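Open house at Everon, Dukent: the afternoon the basket wouldn't let go

I got to Dukent later than I wanted because the drive was 50 miles and I stopped for a sandwich, so I missed the welcome talk and most of the donuts. No great loss on the talk. I'd come for the laundry robot, and the laundry robot was scheduled for 2 o'clock.

If you haven't followed my earlier posts, I spent a long time working in hotel housekeeping before I moved to the equipment side, and I have strong feelings about baskets. Everon has been building a laundry helper they call Qin, and Gostotel (small chain, mostly roadside places) has agreed to try it once it's ready. So when the open house notice came around in September I signed up the same day!

The building is one of those long low ones behind the tire place. You come in through a side door, sign a sheet, get a sticker and a pair of safety glasses that fit no human head, and then you follow yellow tape down a hallway. The first couple of stops were fine. There was a room with gripper fingers in trays, all kinds, fat ones and pointy ones, and an engineer who let us bend them. I asked which kind lasts longest and she laughed and said the ones that never get used. There was also a cable testing bench that just flexes a cable back and forth all day long, and I walked right past it with barely a glance. Remember that bench.

Then the laundry room. It's set up to feel like somebody's actual house, washer and all, with good daylight, and there's tape on the floor about six feet back from the robot that you're asked to stay behind. The job sounds like nothing: take hold of the basket, get it where it needs to be by the washer, deal with the clothes. I've done it ten thousand times with my brain off. Watching two arms try to do it makes you realize how much your wrists are figuring out for you. A woven basket gives when you squeeze it, so the hands have to hold on enough and no more, and both sides have to agree on where the thing is going.
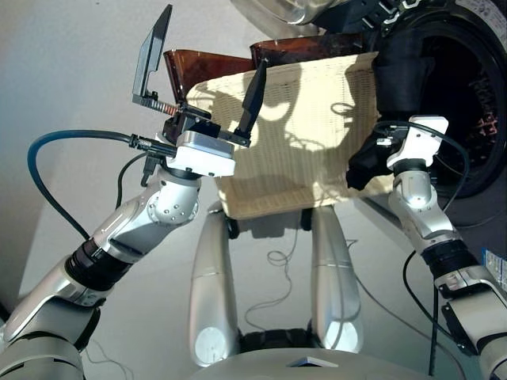
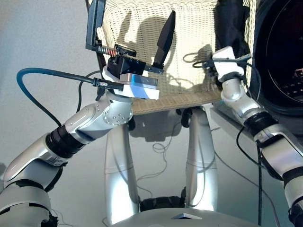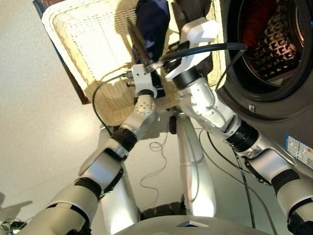
Qin at work in the laundry room at Everon. The washer with the red clothes in the drum is in the last one.

So, the fault. The first run went through with no drama and people clapped, which seemed to embarrass the operator. The second run got as far as the lift. The basket came up, started to swing toward the washer, and then the left arm slowed down and the right one didn't. I'm not an engineer but I know what it looks like when two people are carrying a couch and one of them has stopped. The basket started to twist. You could hear the weave creaking, that dry crackly sound, and one of the hands seemed to squeeze harder instead of easing off. A man next to me stepped forward over the tape, I guess to help, the way you would if a person was dropping something. The operator said "Back, please" pretty sharply and hit the stop button.

And this is the part I keep thinking about. Everything stopped dead, as it should. But the grippers stayed shut. Both of them, clamped on the basket, holding it twisted in midair. I'd assumed that a stop button means everything goes limp. On this machine it means everything freezes, fingers included, so that it doesn't drop what it's carrying on your foot. Makes sense for a basket of wet sheets, I suppose! It makes less sense if the thing in the fingers is a sleeve and the sleeve has an arm in it, and I said so. The engineer said it was a fair point and that they argue about it in the building too. There's a manual release on the hand, a little lever, but you have to reach in between the arms to get at it, and they don't want anyone doing that until the power is locked out at the wall. That took a few minutes. It felt a lot longer with everybody standing there looking at a basket.

Once they had it loose (basket okay, slightly bent along the rim) they let us stay while they looked for the cause, and I give them a lot of credit for that. Plenty of places would have herded us back to the coffee. They pulled up the log on a laptop and the left hand's signal had dropped out for an instant, come back, and dropped out again. So the controller lost track of how hard that hand was gripping, slowed that arm to be careful, and the other arm didn't get the message in time. The likely culprit was a connector at the wrist. The cable loops out away from the arm and every time the elbow folds, the loop pulls a bit on the plug. Wiggle the plug, lose the signal. They wiggled it and there it went on the screen, gone and back, gone and back.

Which brings us around to the bench I walked past. I went back to it afterward and asked. That cable had been flexed 3,000 times on the bench without a problem, but on the bench it's clamped near the plug, and on the robot it wasn't. So the cable passed the test and the plug never really took one. On the robot itself they'd logged 870 lifts before this, and when they looked back through those logs there were a few tiny dropouts that hadn't stopped anything, so they'd gone unnoticed. I've seen dryers do exactly that. A little hiccup on the belt for weeks and then one Saturday rush, bang.

What they told us they're changing: a clamp on the cable close to the wrist plug, a warning on the operator's screen for any dropout at all, and both arms to halt together if either hand goes quiet. The question of what the fingers do on a stop is still open. I'd like a slow release once the load is resting on something, and a lever you can reach from outside. I wrote that on the comment card along with a complaint about the glasses.

I'd also move the tape back. Six feet is one big step for a tall guy who wants to be useful. A rope or a low rail would have done it. And I'd do something about the wires on the floor while they're at it, because I spent my working life tripping over vacuum cords and a laundry room is no place for loops underfoot.

Would I still want Gostotel to go ahead with the trial? Yes, but later, and with somebody from housekeeping in the room from the first day who's been shown the lockout switch and has practiced with it. I put my name down for the next open house. Parking is free if you use the lot on the north side, the front one belongs to the tire place and they do tow.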